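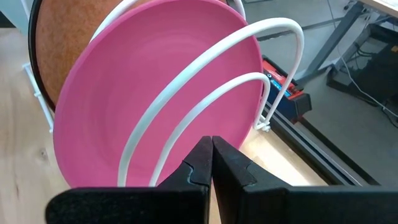 Pernex Kitchen Arm
Section 4: Dish Rack Chores

Read Section 3 first (homing, stop button). Don't skip it.

What the arm can do today: take plates out of a rack, put plates in a rack. One at a time, slow. What it can't: glasses with stems, knives, anything greasy, a full sink. Sort of thing a ten year old does in a minute, still takes the arm a few. Plan for that.

4.1 Before you start

1. Clear the space in front of the rack. Sleeves and dish towels out of reach.
2. Rack on a flat surface. Wire racks are fine. If it slides when you push it, put a mat under.
3. Plates upright, one per slot. Leave an empty slot between plates if you can.
4. Nothing over 900 grams. Cast iron stays out.
5. Home the arm. Wait for the solid light.

NOTE: Bright plain plates are picked up best. Clear glass plates, poor. Dark plates on a dark counter, poor.

4.2 Unloading the rack

1. Open Stiltitell on the tablet. Tap Chores, then Rack, then Unload.
2. Tap the plate you want first. Start with the front one. The arm will not reach past a plate to get the one behind.
3. Check the wrist view. Rim should sit between the fingers, no wire between them. If a wire is in the way tap Nudge.
4. Tap Grip. Wait for the beep.
5. Tap Lift. Straight up first, then out. Dont help it.
6. Tap Set Down. Pick a spot with nothing on it.
7. Repeat, or tap Home.

CAUTION: Keep hands out of the rack while the arm is moving. The fingers do not know a thumb from a rim.

CAUTION: If the arm grips wire, do NOT tap Lift. It will take the whole rack with it. Tap Release, then Back Off.

4.3 Loading

Same as above but tap Load at step 1. Slot must be empty. Overlapping plates confuse it, so fix those by hand first.

4.4 If it misses

- Misses 2 times on the same plate: stop. Turn the plate a little, try again.
- Plate slips: wipe the finger tips with a damp cloth, let dry. No solvent.
- Stops halfway and wont resume: hold Home until teh light blinks.

Leaving it alone overnight with a full rack: not yet. Stay in the room. Unattended mode is being worked on, see release notes.

Corrections to this section go to Zodwa Khumalo, Pernex support.

Rev. October 2024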